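Passkeys Are the Best Thing to Happen to My Inbox

I moved my last big account over to a passkey in April, and I am still a little giddy about it. I know that's an odd thing to be giddy about. But I have spent most of my adult life inventing passwords, forgetting them, resetting them, and then being told that the new one can't be the same as the old one (which I had apparently remembered correctly all along!). So forgive me if I go on a bit.

The account was with Peltex, which handles my domain names. Signing in used to take a password, a code sent by text, and then, if I was unlucky, a grid of blurry crosswalks. Now I touch the fingerprint reader and I'm in. I signed out and back in again just to enjoy it.

The speed is lovely, but what really wins me over is what it does to phishing. A passkey is tied to the real site. If I click a link in a fake email and land on a page that looks exactly like the Peltex sign-in, with the right logo and the right shade of blue, my passkey has nothing to offer it. The address doesn't match, so there's no key to hand over. I don't have to be clever. I don't have to squint at the address bar at 6 in the morning before coffee and spot that an L has been swapped for a 1.

And think how much of the security advice we give ordinary people comes down to squinting! Hover over the link. Check the sender. Look for spelling mistakes. We've been giving out that advice for years, and the fake emails just learned to spell. My old employer ran a training course with 40 slides on how to recognize a bad message, and by the end of it half of us were reporting the company newsletter. We had been taught to be suspicious of everything, so we were, and the genuine warnings got thrown out with the rest.

I'd trade all 40 slides for one afternoon of helping people set up passkeys.

Are there problems? Sure, and I'd rather talk about them than wave them away. Moving keys between phones of different makes is still clumsier than it should be. Account recovery is a mess on plenty of sites. Kurnora, my backup service, lets you add a passkey and then keeps the old password alive behind it, with a "try another way" link sitting right there on the sign-in page. That's a steel front door with a cat flap big enough for a person. I wrote to them about it and got a friendly reply saying that removing passwords was "under consideration." Please consider faster!

Then there's the wording. One site calls it a passkey, another says "sign in with your device," and Brokeo, which I use for invoices, has a button labeled "quick access" that gave me no clue what it would do until I pressed it. People are right to be wary of buttons like that. Pick the word passkey, everybody, and stick to it. It's a good word.
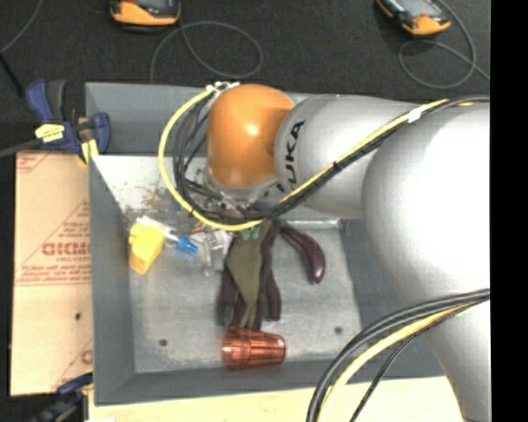 The complaint I hear most is about losing the phone. What happens then? Well, what happens now if you lose the notebook with your passwords in it, or the phone that gets your text codes? You're stuck in just the same way. With passkeys you can at least set up 2 devices on the same account, or keep a small hardware key in a drawer at home. I did both, and it took less time than my last password reset. Print the recovery codes too, while you're there, and put them with the passport and the birth certificates.

I'd also love to see the small shops catch up. The Simões bakery near me has an online ordering page, and last month it started offering passkeys, a change that came with an update to the shop software they use. They didn't make an announcement. There was simply a new option at checkout one morning, and I ordered my rolls with a fingerprint. If a bakery can do it, my bank can do it, and my bank still wants the third and seventh letters of a word I chose in college.

My password manager currently holds 44 logins that don't support passkeys yet, down from well over 100 when I first started cleaning house. Some of those were old accounts I closed, and good riddance to them. The rest I check every so often, usually with a cup of tea, to see who has come around. The library is next on my list, and I've already sent them a note.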